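3.2 Materials and procedure of the sorting study

The study was made in two towns, Adano and Sandby, which are similar in size but different in the age of the housing. In Adano most of the apartments were built with storage rooms in the basement, and in Sandby the storage is usually inside the apartment. We expected that this difference would have an influence on how long a household keeps objects that are no longer in use. Earlier work on household storage treats mainly clothes and paper, and small mixed objects are often put together in one category called "other". In our opinion this category deserves its own treatment, as it is the one that people find most difficult to sort.

The households were recruited by letter. In total 654 letters were sent, and the households that answered received a short form about the number of rooms, the number of persons and the years lived at the same address. Households that had moved within the last 12 months were not included. The reason is that a move forces people to sort, and their drawers and shelves would then not be comparable with those of the other households. We did not offer payment, but each household received a printed summary of its own results.

The participants were asked to collect all small objects from one drawer, one shelf and one box of their own choice. The term "small object" was defined as any object that can be lifted with one hand. Food, medicine and documents were left out. The objects were then entered in a list under the Lulex scheme, which has 16 categories and was first developed for the storage of secondhand shops. We made two changes to the scheme. The category for tools was joined with the category for spare parts, because the participants in the pilot could not separate them. The category for toys was divided by use and not by the age of the child, so that a toy kept as a memory could be recorded in a different place from a toy still in play.

The complete list contains 2,798 objects. Each object was given one main category and, if necessary, one second category. When two members of the same household disagreed, both answers were kept. We consider such disagreement to be information and we return to it in Section 4. Mixed groups, in which household objects and toys lie together, caused the largest part of the disagreement in both towns. A mixed group of this general type is shown in Figure 3.

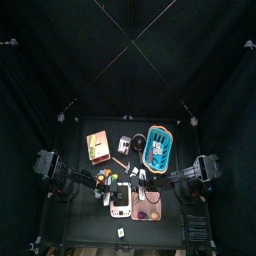 Figure 3. Household objects and toys grouped together in the middle of a black table.

3.3 Coding of the reasons for keeping

After the list was complete, the participants were asked for each object why it was still in the home. The answers were given in free text and in most cases they were short. "Maybe useful later" and "it was a gift" are typical. Two coders read all the answers and worked independently from each other. They used the code book of the Dimaculangan project, with small changes in the wording to fit our material. An answer could receive more than one code.

The code "expected use" was given when the participant named a future occasion, even if this occasion was not very probable. The code "memory" was given when a person, a place or an event from the past was named. More difficult was the code "no decision". Some participants wrote that they had never thought about the object, and others wrote that they had thought about it many times and could not decide. In the first version of the code book these two answers had the same code. We separated them, as they seem to describe two different situations, and the separation made the agreement between the coders better.

Answers that named the value of the object in money were coded separately. We did not check whether the value was correct. The same is true for answers about the age of the object, where the memory of the participants can be wrong by several years.

3.4 Limits of the method

The choice of drawer, shelf and box was left to the participants, and it is possible that they avoided the places which they found embarrassing. The numbers should therefore not be read as an estimate for the complete home. Furthermore, the act of making a list can itself change the opinion about an object. A few participants in Sandby asked if they could remove objects from the list after they had thrown them away. These objects were kept in the list and marked. The households in Adano did not make this request, but they were also not asked about it directly.

Manuscript version of August 7, 2020 | Contact: corresponding author | Copyright the authors | Back to top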